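ok thread on what the arm has changed at work, typing this on break so bear with me

1/ I do document prep at Prorkero. brochures, fold-outs, return forms. open it, flatten it, check it, pass it on. used to be all hands, now part of it goes to the arm 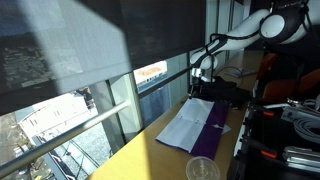
2/ first thing that changed: the talking. four of us used to stand at one long table and complain about the same bad folds. now two stand there and two are on exceptions in the next room. quieter. I don't love it

3/ numbers since people always ask. best day by hand, whole crew, 376 pieces. arm plus two of us did 329 last shift. so no, not faster yet. target is 300 so everybody upstairs is happy

4/ wrists tho. mine used to ache by lunch. havent needed the brace since January

5/ stuff it's bad at: glossy paper, anything folded 3 ways, two sheets stuck together. stuff I'm bad at: caring about piece 290

6/ Ruaridh Halliday set up our shift rota and to his credit he asked who wanted to learn the jogging and resets. I said yes. two people said no and got moved to the Adeleke account, same pay, more driving. one likes it, one really doesnt

7/ no raise for learning the resets btw. asked twice. "under review"

8/ new word in my life is "recoverable." recoverable stop = I fix it. non recoverable = call Braruter and wait. waiting is most of teh job some days

9/ someone asked if I'm training my replacement. maybe? they said no layoffs thru the end of the Cenex contract. I'd like that in writing

10/ breaks over. will answer replies tonight, esp if your place pays for reset training, I want to know how much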